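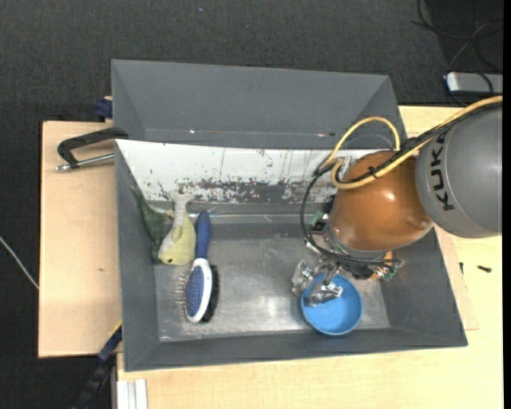
Grey bin with toy, hairbrush and bowl; one finger inside the bowl, the other outside it.

From: Rodrigo Robles
To: teleop-users
Date: September 6, 2021
Subject: Re: [teleop-users] Rim grasps on the bowl, and when to press record

> I have been through the first part of the Vernero set and I am
> confused about the bowl. In some of the demonstrations the operator
> comes straight down over the rim and closes. In others they push the
> bowl against a wall first and then close. Are both meant to be in
> there? Our policy averages the two and ends up pressing on the rim
> from above until the force limit trips.
>
> Second question. Do you record the approach from the home position,
> or only from the point where the hand is over the bin? The time
> stamps suggest it varies by operator.
>
> Third, is hand guiding still supported in the Wollana release, or
> should we plan on the remote only?

Taking these in order.

1. Both are meant to be in there, but they should not be under the same label. The set has 434 bowl demonstrations. Of these, 42 use the wall. They were recorded in the first week, before the written instructions said anything about pushing, and the label file was never split afterwards. The corrected label file is in the Carrasco folder under the usual path. If you train on the straight rim grasp alone, drop the 42 and see whether the pressing goes away. I would expect it to, but I have not run it with your network.

The rim grasp itself is the one with a finger on each side of the bowl wall. What matters for the operator is where the inner finger goes. If it is brought down too near the centre, the closing motion drags the bowl sideways before the outer finger makes contact, and the tilt at lift-off is then different each time. Ask operators to line up the outer finger first, leave a small gap, and let the inner finger do the travelling. It feels slow on the remote. The resulting paths are much closer to each other.

With the brush lying on its edge, the handle may stand up above the head. Operators new to the remote watch the fingers and forget the wrist, so the wrist meets the handle on the way down. Either approach from the far side of the bowl or turn the wrist before descending. Do not turn it during the descent. Our smoothing filter treats a late wrist turn as jitter and removes part of it, and the replay then hits whatever the operator avoided.

The soft toy gives less trouble as an obstacle, but please do not use it as something to lean on. It gives way by a different amount each time, and the arm position you record is then not one you can get back to.

2. Record from over the bin. The approach from home is planned, so there is nothing in it for the policy to learn. The operators who started early were following the old Clokero notes, which said to press record before moving. Those notes should be ignored. To trim the existing files, cut at the first sample where the hand is below the upper height limit and the speed is under the threshold in the config. The trimming script does this with the flag set to "enter". It leaves the original in place and writes a second file beside it, so check your disk space first. The whole set is 1,105 files and the untrimmed ones are large.

One warning about the script: if the operator dipped below the height limit, went back up and came down again, it cuts at the first dip. I know of a handful of files like this. They are marked in the notes column.

3. Hand guiding is still supported, but I would not mix the two in one training set. With a hand on the arm, people take the wrist through turns they would never make on the remote, and the forces at the fingers are not usable while someone is holding the link. It is also harder to keep the cables clear, as the loop at the wrist shifts whenever the last joint is turned by hand. We use guiding to set the start poses and nothing else.

If you do use it, let the arm settle before the first sample. We wait for 4,000 control cycles with the brakes off and nobody touching it. Less than that and the gravity estimate is still drifting.

The next release is planned for November and will have the two bowl strategies as separate tasks. Could you send me the log from one of the runs where the force limit tripped? The full one, please, with the commanded and measured positions. The summary file does not have the commanded values in it.

Rodrigo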